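4.2 The open day

We ran the painting station for the public one afternoon in December, and I'll admit I was nervous (Cirilo Bermúdez, who wrote the Drelora controller, was much calmer). Over the day 124 visitors came past, mostly families, and roughly 30 of them stayed to ask questions. The favourite by a mile was whether the arms could mix a colour on their own! They can't yet, so we talked about brush pick-up instead, and how the two arms share the space over the felt without bumping each other.

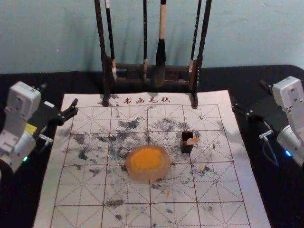

Figure 2. The painting station, with both arms, the brush rack and a dish of orange pigment on the felt.

Kids wanted to know if the robots had names, so by mid-afternoon the left one was Hoani and the right one was Kindum, and we've kept those labels for the rest of this paper.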